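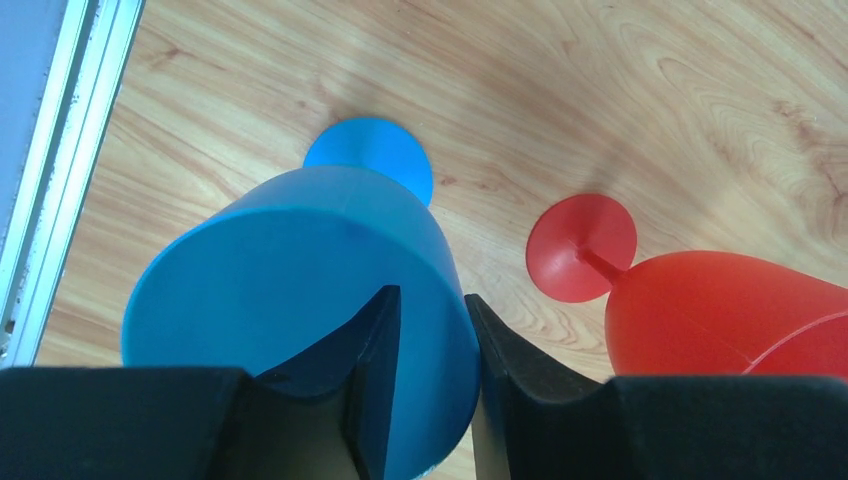 Blue one and red one, having a lie down on the table.

Quick post, the kettle's on and I've still got the hall cupboard to do.

So. The plastic goblets. I said in October I'd get the picnic stuff down to one box and I have not. Two boxes and a carrier bag. But the goblets are staying, I've decided, all of them, even though they don't stack and they roll off everything. Proper stems, little round feet, and you can drop them on a patio and nothing happens. We had them at Gastetley every summer and the glass ones never made it past the first evening.

Bought from the market at Clavelell, years back. Can't remember what I paid. Not much.

Storage is the problem. Upright they take up a whole shelf. On their sides they wander. Tried them upside down in the old Astau biscuit tin, lid won't shut. Current plan is a shoebox, tea towel in the bottom, laid head to foot like sardines. Will report back.

Washing: by hand, warm not hot. I put a diffrent set through the dishwasher once and they came out cloudy and a bit oval. Dry them straight away too or you get marks.

Going: the melamine plates (scratched to bits), 13 forks that match nothing, the flask with no stopper. Charity shop shuts at half four so I need to get a move on.

Cupboard next. If anyone wants a cool bag with a dodgy zip, shout. Theres two of them.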